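Lomley Allotment Names

A plain-text list of what people on the Lomley allotments call their plants, set against what the seed packet calls them. Version 2, June 10, 2018.

What this is

A table of 300 plant names, as used on one hillside by people who have been growing things there for a long time and see no reason to consult a book. Each local name is matched, where possible, to an accepted common name and a botanical one. Where it was not possible, the cell says "disputed", and you are welcome to come and join in.

The project began as a way of settling what "old man's buttons" means. It has two meanings, depending on which side of the water tank you stand. Both are in the table.

Files

names.csv – the main table, one row per local name
disputed.csv – 13 rows that would not sit still
places.csv – plot areas, by letter, with no plot numbers
changes.txt – what moved between versions, and now and then why

Columns in names.csv

local_name: as spoken, spelled by whoever was holding the pencil
common_name: the name you would find in a garden centre
botanical_name: genus and species, or genus only if we lost our nerve
area: A to F. Area E is Pridmont, which joined the allotments later and still gets called "the new end"
kind: flower, vegetable, fruit, herb, weed
heard: how many people used the name without being asked for it
notes: free text, some of it very free

The kind column caused more trouble than all the others together. Nasturtiums are down as a flower, borage as a herb, and mint was a herb in version 1 and is now a weed. Anyone who has grown it in open ground will see how the change got through.

How the names were collected

By walking round with a notebook in March and again in early summer, and asking people what they were growing. Pointing at a plant and saying "what's that?" worked better than any form. The form got 70 replies, of which a fair few were complaints about the hosepipe.

Spelling was left alone. "Hydrangea" appears under several spellings and under "mopheads", and "geranium" nearly always means pelargonium. We did not correct anyone to their face.

Known problems

Roses are badly covered. People who grow roses know the variety names and use them, so there is hardly any local speech to record.
Area C is thin. It flooded.
The heard column favours the talkative.
Latin names were checked against the Upadhyay hand list, a typed booklet kept in the shed at Zirkham. It is missing two pages, and we suspect they are the ones with the umbellifers.
Dates of first use are not recorded. We tried, and every name was "what my gran said".

Opening the file

It is UTF-8, with commas between fields and double quotes round the notes. Spreadsheets sometimes turn "May" into a date, so import that column as text. May, here, is hawthorn.

Using it

Do what you like with it, including print it, fix it and read it out at parties. If you reuse more than 200 rows, please mention Lomley somewhere. Do not use it to decide what is safe to eat. Three separate plants in this table are called "wild parsley", and you only want one of them on your potatoes.

Sending corrections

Add a row to disputed.csv with your version, your area and a short note. Please don't edit names.csv directly. Last time somebody did, every marrow became a courgette overnight. 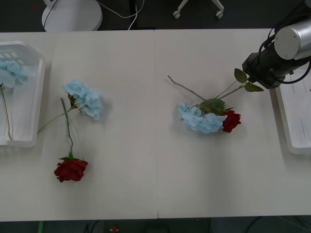
Mopheads and two red roses, kind: flower.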